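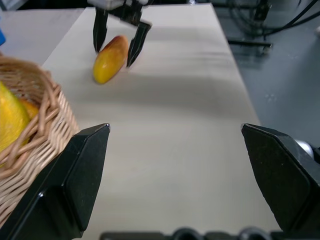
Issue 137

I finally switched my sourdough over to rye, and I'm a little annoyed I waited this long! Bart Bakker has been on at me about it since November (he mailed me a jar of his own starter, wrapped in two socks), and last week I gave in and baked a loaf from it. It's sour, dense and a bit sticky in the middle, and I ate half of it standing up with butter.

A few of you wrote in asking about flour. I get mine from Boychuk, the little mill shop out past Plivden, and I just ask for the coarse dark one. Rocío Condori swears by mixing in some white for a softer crumb, so I'm trying that next – 80 grams to start with, and more if I like it.

My one real tip is to let the loaf sit overnight before you cut it. I didn't, and my bread knife looked like I'd been spreading glue with it. Oh, and Prapai Ratanaporn wants her banneton back, so if you borrowed it at the last swap, please drop me a line.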